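Grimlow Chopsticks: data card and replication notes

Hand-held gripper demonstrations of sorting loose chopsticks into an upright holder, with a policy trained on them and the results we got, including the ones we did not like.

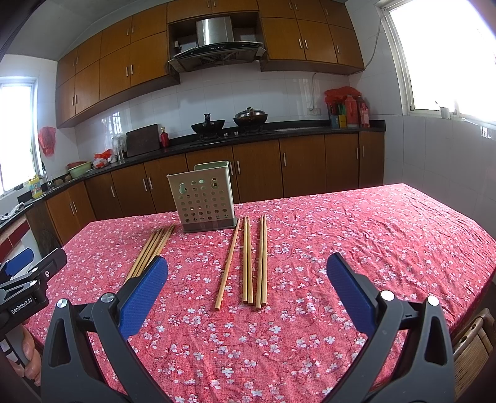 What is in it

1,034 demonstrations of one task, recorded with a hand-held two-jaw gripper in home kitchens. Chopsticks start out on a table in some mix of bundles, pairs and singles. The holder starts out empty. The demonstrator picks up chopsticks and stands them in the holder until the table is clear or they give up. Both endings are kept and labeled.

Each episode has wrist camera video, estimated gripper pose, jaw opening and one text label. There is no force signal. If your method needs one, stop reading here.

Why we made it

The Skinus paper claims that a policy trained on hand-held demonstrations of large household objects will handle thin ones after a small amount of extra data. We wanted this to be true, as it would have saved us a summer. The paper's thin object is a marker pen. A marker pen is not thin in any way that matters to a finger pad, and it does not come in fives.

Chopsticks seemed like a fair test. They lie flat on a soft cloth, they roll against each other, and two of them side by side look a lot like one wide object to a small vision encoder.

Splits

train: 700 episodes
test: 300 episodes
held back: 34 episodes with pose tracking we do not trust

The held-back episodes are in the download. Please don't fold them into train and then report a better number than ours. We did that by accident in June and it cost us a week.

Train and test share no kitchens. They do share demonstrators, which is a weakness. A person's way of approaching a bundle is easy to recognize from the jaw trace alone, and a policy can probably learn it too.

Results

We trained the Skinus policy with the settings in its own repo, then with ours. Neither gets close to the published claim.

Single chopstick, clear space around it: works often enough to be useful. This is the only case we would show to a visitor without a warning.

Pair lying close together: the policy usually closes on both. Whether that counts as a success depends on your scoring. Ours says yes if both end up in the holder. The stricter scoring script in eval/strict says no, and the results look much worse under it.

Bundle: poor. The jaws come down in the right place and push the bundle apart. After that the policy is looking at an arrangement it has seen very little of, and it tends to hover.

Insertion: better than we expected, and we are suspicious of this. Demonstrators nearly always approached the holder from the same side, so the policy may have learned a direction and nothing about the opening. We ran 4 trials with the holder turned around. That is too few to report as a result, so we are not reporting them as one.

We also tried the Varitz augmentation (random crops plus color shift). It made no difference we could separate from the change of random seed. The Varitz authors tested with one seed. Draw your own conclusions.

Known problems

The fingers hide what they are about to grasp. In many episodes a finger pad covers the lower ends of the bundle at the moment that matters most, and the label for how many were picked comes from later in the video.

Patterned tablecloths hurt. A small floral print gives the pose tracker plenty to hold on to, which is good, and gives the policy plenty of short pale shapes to mistake for stick ends, which isn't. We have not measured how much of the failure comes from this. Someone should.

Backgrounds are cluttered, because kitchens are. Do not assume a policy has learned to ignore the stove until you have checked. Saliency maps are in the results folder and we put little faith in them.

Pale sticks on light cloth, strong window light: expect lost edges.

The text labels are all variations of one sentence. This is not a language dataset, and anyone who uses it to show instruction following will be showing something else.

Comparing with Esposito

The Esposito set has more tasks and far fewer episodes of each. We don't recommend mixing the two without fixing the jaw scale first. Esposito stores opening as a fraction and we store it in millimeters. The loader will not complain.

Reproducing the numbers

1. Unpack into data/ and run check_hashes before anything else.
2. Train with configs/base. Use at least three seeds.
3. Run eval/loose and eval/strict and report both.

If you get a much higher bundle score than we did, open an issue and attach the rollout videos. We will look at the videos first.

Last changed 31 Aug 2018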